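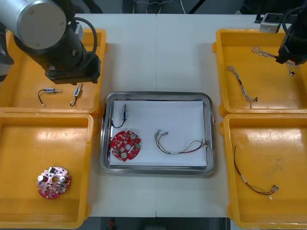 Raíssa Batista wrote to say that I had the order of things backward. People at the Mikley plant did not lose the kitting work to the arms, she said. They lost the talking that went with it, and the work just changed shape. She spent years at a kitting table and I have not, so I have been thinking about her note since August.

Kitting is the step before assembly. Somebody takes one of each part a product needs, lays the parts out in a tray, and sends the tray down the line. A circuit board, a small part with its leads, a wire harness. At Mikley it was entry-level work. You could learn it in a morning and get good at it in a month. It was where new hires found out what the parts were called and which ones got damaged if you picked them up by the wires.

Now two arms do a share of it, working over yellow trays on either side of a steel one. The company bought the first cell from Horetti and plans more. Management says there were no layoffs, and as far as I can tell that is true. The kitters were moved to inspection, to the stockroom, or to tending the cells. Pay stayed the same.

My earlier column said this was a fair deal and that the complaints were mostly nerves. I still think the deal was fair on paper. Wire harnesses are tiring to handle all day. They tangle and catch on each other, and a person who does 400 kits in a shift goes home with sore thumbs. I don't want to be sentimental about a job that few people would take if the pay were equal somewhere else.

But Batista's point was about something the paper doesn't cover. At the old table four people worked facing each other. If a batch of boards came in bad, all four knew in ten minutes. A new hire could ask a question without walking across the floor or filling in a form. The tender on a cell works alone. When an arm stops, the tender clears the tray, restarts it, and enters a code on a screen. There are 37 codes. She told me the one people use most is "other."

That code should bother the managers more than it does. It means the person at the cell saw what went wrong and had no good way to say it. A harness was twisted, or a part was sitting at an angle the arm couldn't deal with. The old table would have passed that on to the supplier by lunch.

The Portela plant, which started with the same equipment a year earlier, does two things differently. Tenders work in pairs across two cells, and every shift ends with 30 minutes, paid, for going over the stops with an engineer in the room. Emis, the staffing agency that supplies both plants, tells me new people ask for Portela first.

Mikley's answer is that pairs cost money. They do, and so does a year of stops filed under "other." I would start with the half hour, and I would let the tenders write the next list of codes.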